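Chapter 3
Building a Hand-Held Gripper in a Shared Workshop

A robot arm can be taught a household task by a person who does the task first with a gripper held in the hand. The hand-held gripper has no motors. The builder squeezes the handle, the fingers close, and a small camera records what the fingers do. In Chapter 2 you drew the parts for one of these. In this chapter you will print the shell, fit the fingers and mount the marker cube.

The project is called Harkance. It was first put together by Saturnino Benítez at the Bila workshop, and the drawings in this book follow his second version, finished in March. You can build it at home on a kitchen table if you have access to a printer large enough for the shell. A shared workshop is easier. There is more floor space, and a second person can hold one part while you line up the other.

Every gripper carries a cube printed with black-and-white square markers. Software reads the squares to work out where the gripper is and which way it is turned. The cube must sit square on its mount. A small tilt at the cube becomes a large error at the fingertips.
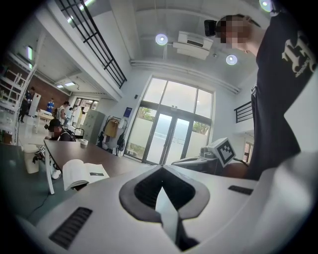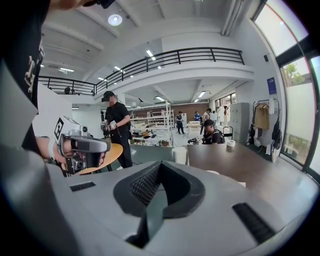
Hand-held grippers with marker cubes in a shared workshop. Photos: Bila workshop / Harkance build notes.

Before you start, clear a table long enough to lay the parts out in order. Keep a roll of tape within reach. Cables should run along the floor close to the table legs, away from where people stand.

3.1 Printing the shell

The shell prints in two halves. Use Kendex filament or any other that holds its shape when warm. Print both halves with the open side up and leave them on the plate until they have cooled. Trim the vent slots with a knife, then check that the halves close with no gap along the seam. If they rock, sand the inner edge and try again. Leave the screws out for now. The Lapointe hinge goes in first, and it needs both halves open.

2 comments | 4 shares

Copyright Harkance Press. Contact | Back to top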